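3.2 Pad, incision and knots

All closures were made on the Grallero pad, which the Grarnstead skills lab has used for its basic course since January. The pad is pink and has a smooth top surface. We chose it over the stiffer Urnthorpe pad used in our earlier trial because the edges of a cut in the Urnthorpe material tend to spring apart and tear when the first throw is pulled down. A pad was kept for one session and then thrown away. Old cuts were never reopened.

The cut was made by hand with a fresh blade before the start of each closure. Its length was set by a paper template at 11 cm for the long series and was left to the operator in the short series. Depth was not controlled beyond the instruction to stay inside the top layer. This led to some variation in how far the edges gaped, and we return to it in Section 5. Red along the cut was left as it was during a closure. Wiping it off moved the edges and made the first bite harder to place.

Every stitch was a simple interrupted one, tied with a square knot and a third throw on top. Thread was dark so that it would stand out against the pad. Tails were trimmed right after each knot was laid down. No target was given for tail length, only that the ends should be short enough to stay out of the next bite. Operators were told to place the knot to one side of the cut, but many knots ended up on the line itself, and we did not ask for these to be redone.

Scoring followed the Matubbar sheet, which gives 12 points per closure. Points are lost for gaping edges, for edges that roll inward, for knots that slip under a light pull and for tails caught in a neighboring stitch. A total of 400 stitches were scored. In 11 of them the knot could not be judged, and these are left out of Table 2.

Figure 3 gives three views of work on the pad. The cut shows as a red or reddened line in each. In the second view a knot lies on the line with three short tails, and in the third a long loop of thread stands above the cut, with short trimmed ends near one side of it.

Figure 3. Cuts in the pad with instruments in place.

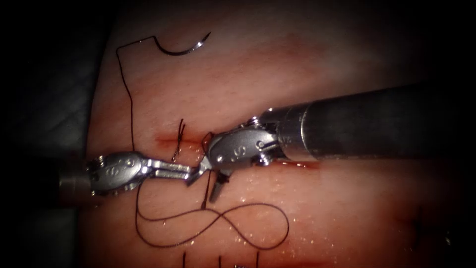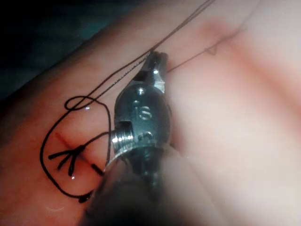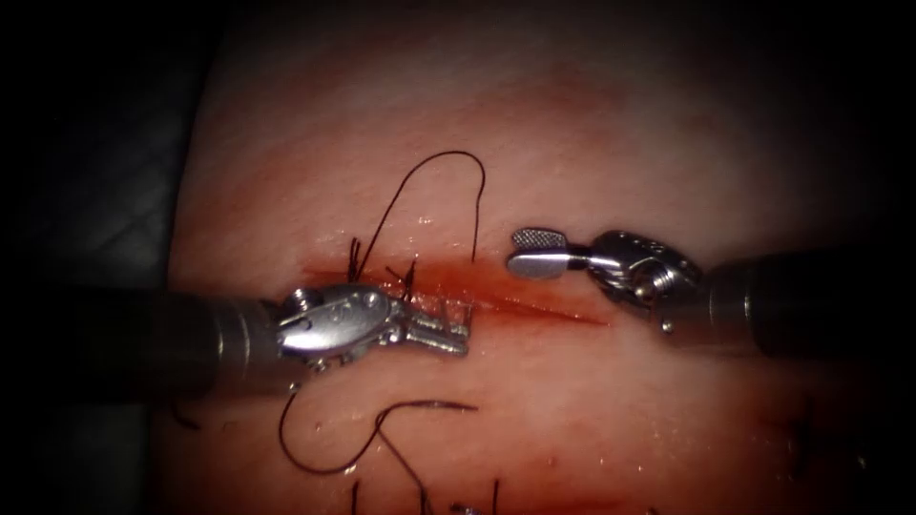 One reader of an early draft objected that a knot lying on the cut should cost points in any closure, whatever the sheet says, and asked that such knots be reported separately. In the reader's view, a knot on the line presses on the edges and hides the part of the closure most in need of checking. The Matubbar sheet has no entry for knot position, so the separate count was made from the written notes and is given in Appendix B.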